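Search this site Enter keywords

Open Day at Skukulel

The Mathebula workshop opened its doors in August to 80 guests, who came to learn how robots are taught ordinary housework. Shufen Jin, who directs the program, led the morning tour.

Visitors were shown how an operator guides a hand-held gripper over a bed, where a crumpled black garment lies beside a brown patterned blanket and a striped sheet printed with a cartoon monkey face.
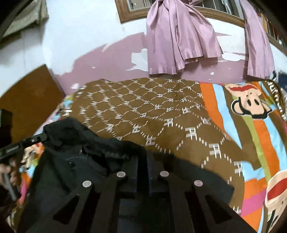 From Bedroom to Laboratory

The program holds 443 recordings of household tasks and plans to reach about 600. Faraji Nzioka told guests that cloth remains the hardest material – it seldom lies the same way twice. Questions continued until noon, and a second visit is planned at Niltia.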